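손으로 쥐는 그리퍼, 공유 작업실에서 만들기
발표자 노트 (발표 25분, 질문 10분)

슬라이드 1. 인사
마이크 확인. 바로 본론으로 들어갈 것.
안녕하세요. 저는 Prullstead 공유 작업실에서 토요일마다 그리퍼를 만들고 있습니다. 모터로 움직이는 팔은 아직 없고요, 사람이 직접 손에 쥐고 쓰는 그리퍼입니다. 프로젝트 이름은 Puneneo예요. 발음은 편하신 대로 하셔도 됩니다!

슬라이드 2. 왜 팔보다 손부터인가
처음에는 저도 팔부터 만들고 싶었습니다. 그런데 관절 여섯 개짜리 팔의 견적을 내 보고 마음을 바꿨어요. 손에 쥐는 도구라면 부품비 497달러 안에서 끝나고, 집게 모양이 마음에 안 들면 그날 저녁에 다시 깎아서 끼우면 됩니다. 이 속도가 정말 신납니다. 지금 집게가 11번째 버전인데, 버전마다 잡히는 느낌이 달라요.
(여기서 3번과 11번 집게를 앞줄에 돌린다. 3번은 끝이 약하니 조심해 달라고 말할 것.)

슬라이드 3. 작업대
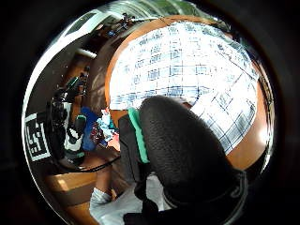 마커 위치를 정하는 데 생각보다 오래 걸렸습니다. 카메라가 그리퍼에 붙어 있으니 손목을 조금만 돌려도 보이는 게 확 달라지거든요. 어안 렌즈라 가장자리는 심하게 휘고요. 왼쪽 끝의 흑백 마커를 보시면 네모가 기울고 늘어나 있죠? 보정을 안 한 화면에서는 모서리 좌표가 이렇게 흔들립니다. 체크무늬 천의 파란 줄도 바깥으로 둥글게 휘어 있어서, 왜곡이 어느 정도인지 설명할 때 저는 이런 줄무늬를 제일 먼저 짚습니다. 보정 계수를 넣고 줄이 반듯하게 펴지는 순간은 몇 번을 봐도 좋아요.
(보정 전후 영상 재생. 소리 없음. 끝나면 바로 다음 장.)

슬라이드 4. 본체 구성
카메라는 Desside 마운트에 고정했습니다. 원래 자전거용으로 나온 작은 마운트인데 나사 구멍을 넓혀서 썼어요. 집게 축은 Nechyporuk 키트에서 가져왔고, 나머지는 거의 다 작업실 프린터로 뽑았습니다.
무게 이야기 꼭 하기: 손잡이를 두껍게 만들면 튼튼하지만 10분만 들고 있어도 손목이 뻐근합니다. 속을 비우고 벽 두께만 남기니까 훨씬 나았어요.
집게가 벌어지는 폭은 90밀리미터. 머그컵은 들어가고 큰 냄비 뚜껑은 안 들어갑니다. 뚜껑 손잡이는 잡을 수 있으니 저는 만족!

슬라이드 5. 마커와 손의 자리
마커는 평평하게, 흰 여백까지 다 보이게 붙여야 합니다. 처음에는 종이를 오려서 테이프로 붙였는데 여백을 너무 바짝 잘라서 인식이 자꾸 끊겼어요. 두꺼운 판에 다시 붙이고 나서 확 좋아졌습니다. 그리고 손이 마커를 가리지 않게 잡는 연습도 필요해요. 저는 이걸 몸에 익히는 데 꼬박 두 주가 걸렸습니다.

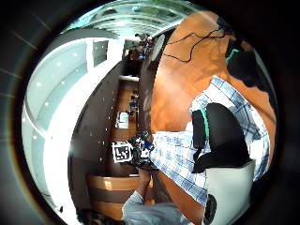
흑백 마커가 달린 검은 장치와 그쪽으로 뻗은 손

(잠깐 멈추고 볼 시간을 줄 것. 마커 쪽을 포인터로 한 번.)

슬라이드 6. 기록해 보니
지금까지 모은 동작이 4,000개입니다. 컵 옮기기, 천 접기, 상자 닫기 같은 것들이에요. 그중에서 천 접기가 제일 어렵고 제일 재미있습니다. 같은 천이라도 놓을 때마다 모양이 다르니까요.
파일 이름 규칙은 첫날에 정하세요. 저는 6월에야 정했고, 앞쪽 기록은 아직도 정리 중입니다.

슬라이드 7. 다음에 할 일
집게 끝에 고무를 덧대는 12번째 버전. 케이블을 손잡이 안으로 넣기. 배터리를 허리로 옮겨서 손 무게 줄이기.
도면은 다 공개해 두었으니 마음껏 고쳐 쓰시고, 더 좋은 집게가 나오면 저한테도 꼭 보여 주세요!

질문 대비
왼손잡이용: 본체는 대칭이라 그대로, 손잡이 덮개만 뒤집어 끼운다.
프린터 재질: 집게는 PETG, 덮개는 PLA.
시간 남으면 11번 집게로 동전 집기 시연. 동전은 재킷 오른쪽 주머니.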